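Ouvir discos inteiros outra vez

Em dezembro decidi deixar de ouvir música aos bocados. Durante anos tive sempre qualquer coisa a tocar enquanto respondia a emails, cozinhava ou passava a ferro, e chegava ao fim do dia sem conseguir dizer o nome de uma única canção. A minha lista de favoritas tinha 1265 faixas. Percorri-a uma noite, com calma, e havia muitas que não me diziam nada, nem pelo título nem pelo nome do artista.

A regra que arranjei é simples: um disco por dia, do princípio ao fim, pela ordem em que foi gravado, sem telemóvel na mão. Se o disco tem 50 minutos, são 50 minutos sentado. Não vale saltar faixas, nem as instrumentais de um minuto que aparecem a meio e que eu saltava sempre.

Como escolho os discos

Comecei pelos que já tinha em CD, guardados em duas caixas desde a última mudança de casa. Muitos são de 2000 e dos anos a seguir, quando gastava em discos quase tudo o que me sobrava da mesada. Alguns envelheceram mal. Outros estavam melhor do que eu me lembrava, e isso foi uma boa surpresa, porque já tinha pensado em dar as caixas inteiras.

Depois pedi sugestões. O Facundo Orellana, com quem trabalhei vários anos, mandou-me uma lista comprida de tango e de rock argentino, com notas ao lado de cada título. Foi por ele que cheguei aos Cuervo, um quarteto que gravou dois discos e acabou. O segundo é o melhor dos dois – mais lento, com um contrabaixo muito à frente e quase sem bateria. Ouvi-o três vezes na mesma semana, contra a minha própria regra de não repetir.

O Máté Fekete respondeu com um disco só e nenhuma explicação. Chama-se Zastik, é cantado em húngaro e dura pouco mais de meia hora. Não percebo uma palavra. Ao princípio isso incomodou-me, depois comecei a dar mais atenção às vozes e à maneira como entram umas atrás das outras. Ainda não lhe disse que gostei.

Colunas ou auscultadores

Em casa ouço quase sempre nas colunas da sala, que são velhas e têm graves a mais. Se encosto a porta, o som fica abafado no corredor e não incomodo ninguém. Depois das dez da noite passo para os auscultadores. Prefiro-os com fio, pela razão prática de não ter de me lembrar de os carregar. O fio enrola-se, é verdade, e perco sempre um bocado a desfazer as voltas antes de começar.

Também noto diferença na atenção. Nas colunas acabo por me levantar para ir buscar água ou fechar uma janela. Com auscultadores fico quieto, e ouço respirações, cadeiras a ranger e dedos a arrastar nas cordas. Em certos discos isso ajuda. Nos mais comprimidos cansa, e ao fim de quarenta minutos tenho de parar.

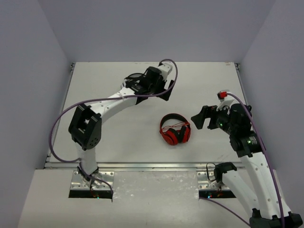
O caderno

Tomo notas à mão, num caderno pautado. Escrevo o nome do disco, o ano, onde o ouvi e duas ou três linhas. Não dou estrelas nem pontuações. Tentei na primeira semana e dei por mim a pensar na nota antes de o disco acabar, de modo que risquei essa coluna.

As linhas são coisas como "a quarta faixa é comprida demais" ou "ouvir de novo no verão". Sobre o primeiro disco dos Pumiletti escrevi apenas "não", e mantenho.

Onde compro

Continuo a usar um serviço de streaming, mas voltei a comprar discos usados, um ou dois por mês. Vou à Putolari, que tem os CDs numa sala ao fundo, por ordem alfabética do apelido, com bastantes enganos. Os enganos até dão jeito. Encontrei um disco de fado que procurava há muito tempo no meio da música de câmara, com a caixa rachada e o livrete em bom estado. Troquei a caixa em casa por uma das minhas.

O que mudou

Ouço menos horas de música por dia. Cozinho em silêncio ou com a rádio baixa, e isso custou mais do que esperava nas primeiras semanas. A lista de favoritas está agora em 429 faixas e continuo a cortar.

Falhei vários dias, sobretudo quando cheguei tarde, e não tentei compensar com dois discos no dia seguinte. Para esta noite tenho separado outro da lista do Facundo, um duplo ao vivo, e vou ter de jantar mais cedo.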